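Motudex 7 review: searching political transcripts on your own machine

Posted 25/03/2018 in Tools

Motudex is a desktop program for people who need to know what a politician said, when it was said, and whether the quote going around matches the record. It takes in transcripts of hearings, briefings, floor speeches and broadcast interviews, breaks them into speaker turns, and builds an index you can search without a network connection. It is made by Darnitz, which also sells a hosted version to newsrooms. I tested only the desktop version, on a mid-range laptop.

Installation and import

The installer is plain and asks for one folder. Import accepts text, PDF and the caption files that most video sites will give you. My test set was 1,936 transcripts collected since October, most of them from state legislature hearings and campaign events. The first import ran overnight. Later imports only touch new files and finish quickly.

Of those files, 856 were PDFs, and they caused nearly all the trouble. Two-column layouts are read straight across the page unless you set the column option before import. There is no way to change it afterward without deleting the file from the index and adding it again. Page numbers and line numbers in the margin of hearing records are stripped correctly in most cases. When they are not, they end up in the middle of sentences and break phrase search.

Speaker labels

The program looks for names in capitals followed by a colon or a period and treats each as a new speaker. You can merge variants, so that a last name, a full name and a title all point to one person. The merge screen is the best part of the product. It shows each variant with a line of context, and the merge can be undone.

Caption files have no reliable speaker labels, and Motudex does not guess. Every caption file comes in as one unlabeled block, and you mark the turns by hand. I prefer that to a wrong guess, given what happens when a moderator's question is quoted as the candidate's answer. It does mean that debate coverage takes real time to prepare.

Search

Phrase search, exclusion and date ranges all work as described in the manual. The near operator lets you set the distance in words, up to 700, and respects speaker turns if you tick the box for it. With the box ticked, a search for "tariff" near "rebate" returns only passages where the same person used both words. I would leave it ticked. It is off by default.

Results can be sorted by date or by speaker. There is a relevance sort too, but the manual does not say how relevance is worked out, and in my tests it favored short documents. For checking whether a position has changed over time, date order is the one to use.

Quote check

You paste in a quote and Motudex looks for the closest match, then marks the words that differ. It also shows the sentences before and after the match, and you can set how many. A dropped "not" is flagged in red. An ellipsis is expanded so you can read what was left out – a small thing, and the feature I used most.

It fails on quotes stitched together from two separate answers. Sabatier, which I used for several years before this, would report both sources. Motudex reports the better match and stays silent about the rest.
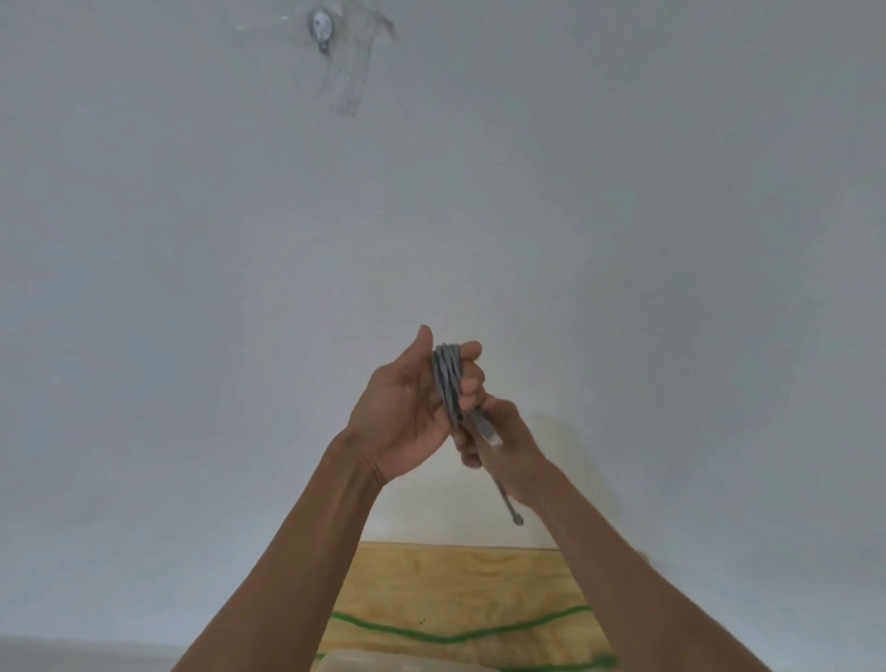 Export is limited. You get plain text, a spreadsheet file, or a formatted citation in one of a few fixed styles. The citation includes the source file name and the date but leaves out the page number, even for PDFs where the program plainly has it. If you publish fact checks with footnotes, expect to fill those in by hand.

Compared with Arnwood

Arnwood covers much of the same ground and has a better reader for scanned documents. It also requires an account and stores the index on its own servers. Anyone handling embargoed testimony or leaked drafts will want to think about that. Motudex keeps everything in the folder you chose, and I saw no outgoing traffic with the update check turned off.

Verdict

Recommended for anyone working mainly from clean text, with the speaker box ticked and the column option set before the first import. If most of your archive is scans, try Arnwood first. Sabatier users who depend on split-quote matching should keep their old copy installed.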